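Category: Work & Space

The locker diaries

I have shared a workplace with a wall of lockers for years now, and I've only recently started liking them. Back at Rurkirow, where I had my first proper job, mine jammed every winter and I kept my lunch on the windowsill. So when our lot moved into the Torum building in April and I was put in charge of storage (I'd missed the meeting, my own fault), I wasn't exactly thrilled.

We looked at everything. Open shelving, baskets, a frankly gorgeous sideboard from Thorlacius that came in at 1,657 pounds and would have held four coats. The lockers were 903 for the lot, delivered, and that was that — white metal, vents in the doors, no charm whatsoever. I love them now!

What won me over is how people make them their own. One of ours has a black padlock hanging under the handle, very serious, while its neighbour has the key left dangling in the lock for all the world to borrow. I'm a dangler myself. I've lost too many keys down the back of too many car seats to trust my own pockets.
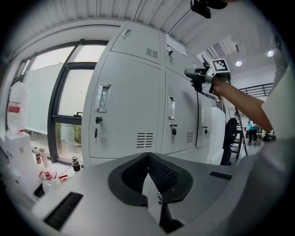
Doors, open and otherwise

My mum's rule was that a cupboard door is either shut or you're standing at it. I have tried to bring this rule to work and failed completely. Walk through mid-afternoon and you'll find a high one swung out and another hanging open further down, and I've got the bruised forehead to prove how much I notice.

I did think about getting those little self-closing hinges (Wonow does a bag of 84, far more than I'd ever need), but then I'd have to fit them, and I know what I'm like with a screwdriver. The tall windows help, oddly. With daylight coming in and a bit of green outside, a row of metal doors feels less like a swimming baths and more like somewhere you might leave a nice scarf. 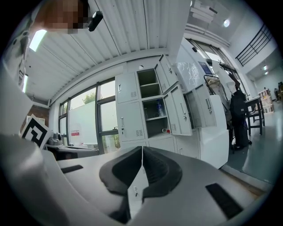 Do metal lockers need vents if you only keep coats and bags in them?

I'd always go for vents. A damp coat shut in a solid box smells dreadful by home time, and gym shoes are worse.

Related
Small hallways, big boots
A desk by the window for under 800 pounds
Whiteboards: who wipes them?
Where spare keys go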